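Food wrap storage, second attempt

Filed under: kitchen, drawers

The top drawer to the left of the stove has been the wrap drawer since we moved in. It holds plastic wrap, foil, parchment and, until last week, a quantity of things that had drifted in from elsewhere. I rearranged it in the spring and wrote that up at the time. The arrangement failed. What follows is the corrected version.

The drawer

It is part of a Swanson base cabinet, the narrow one. Usable inside width is 390 mm, measured between the side panels at the bottom. The depth front to back is generous and has never been the limiting dimension. Clear height is the limiting dimension. A crossbar runs under the countertop, and anything standing taller than the drawer front catches on it when the drawer closes.

In the spring I stood the boxes on their long edges, like files, to get more of them in. Two of them had lids that rose slightly after use. The lid would catch the bar, the drawer would stop short, and whoever was closing it would push harder. After a few months of that the foil box had no lid to speak of and the drawer front had a loose screw.

What was in it

I emptied everything onto the table before deciding anything. Contents, in the order they came out:

Plastic wrap, one box in use and one nearly finished.
Foil, standard width.
Parchment from Plumance, in a box with a torn end.
Freezer bags, two sizes, both out of their cartons.
A Pistetti wrap dispenser, refillable, with no refill in it.
Birthday candles, a corkscrew, a pad of labels, a bag of rubber bands.

The candles and the corkscrew went to the drawer below. The rubber bands had gone brittle and were thrown out. The labels stayed, because they get used on leftovers and that job is done at this drawer.

The Pistetti dispenser

I had hopes for it. It is a hard case with a sliding cutter, and the cutter works well. The trouble is the roll length. It accepts rolls from its own maker and very little else, and a roll with a larger outside diameter rubs on the inside of the lid. I tried one and the film came off with a stretch down one edge, so that it no longer lay flat over a bowl. I could have unwound part of the roll to bring the diameter down, and for a short time I considered it. The dispenser is now in the donation box.

My view after several years of this is that the cardboard box the film comes in is a reasonable dispenser, provided it is kept square. A box that has been crushed at one end lets the roll jump out when pulled. Most complaints about bad plastic wrap are complaints about a bad box.

The layout

All boxes now lie flat, one layer only, long side parallel to the drawer front. A box for a 30 cm roll fits within the 390 mm width and leaves a strip at one side. The strip takes the label pad and a pen.

Order from front to back: plastic wrap, parchment, foil, freezer bags. It follows how often each is used here. I know other households go through foil faster than wrap and they should adjust.

Under the boxes is a sheet of Gekeo liner, the ribbed type. It was cut with ordinary scissors from a roll left over from the pantry shelves. Without it the boxes slid to the back each time the drawer was opened quickly, and the front one ended up behind where the hand expects it. With the liner they move very little. The ribs should run side to side. I cut the first piece with the ribs front to back and it was much less effective.

There is one divider, a length of pine batten held by friction, between the foil and the freezer bags. The bags are in a shallow carton, opened at the top, with the smaller size at the left. The batten is 6 mm too short and I packed the end with folded card. It has held so far. I may cut a proper one in October when I have the saw out for the shelf in the hall.

Keeping the box square

A few points on handling, which apply to any long carton of film.

Push in the end tabs before first use. Many boxes have a perforated tab at each end that folds inward and holds the roll in place. Check for them; they are easy to miss under the printing.

Keep the lid closed over the cut end with a little film showing. If the end sticks back onto the roll, turn the roll slowly and use a piece of tape to lift it. A fingernail tends to start a split that then runs at an angle.

Do not store anything on top of the box. The panels are thin and will bow.

Pull the film out level and cut by rotating the box. Lifting the film upward puts the load on the lid hinge, and the hinge is the first part to fail.

Roll length

I used to buy short rolls, on the theory that a smaller box would be easier to store. In practice the cartons are the same length whatever amount of film is inside, and the difference in height is small. Short rolls meant more cartons, more half-finished ones, and the situation described above in which two were open together. At our rate of use — one or two covered bowls most evenings, plus dough on weekends — a 50 m roll did not last long enough to be worth the repeated opening of new boxes.

So the replacement is a longer one. It has the same nominal width as before, 30 cm, with 100 m on the roll. The printing is loud, blue with a yellow stripe along the edge, and it states the contents in large white capitals, which helps in a drawer where the foil and parchment cartons are both a plain color. The dimensions are on the front face in yellow and can be read without picking the box up. I wish the parchment people would do the same.

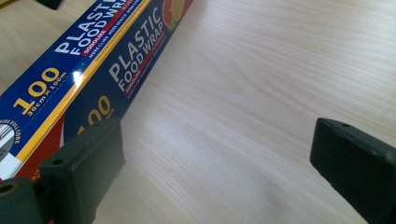 Remaining items

The loose screw in the drawer front has been refitted with a sliver of matchstick in the hole. I will check it again after 10 days or so of normal use.

The Plumance parchment needs a new box end. I have taped it, but tape on that cardboard lifts when the kitchen is humid, and I expect to transfer the roll to the empty foil carton if the widths agree. I have not measured the parchment yet.

Freezer bags still run out faster than I notice. The carton hides the level until it is nearly empty. A slot cut in the front panel would fix it, and I will do that with the next carton.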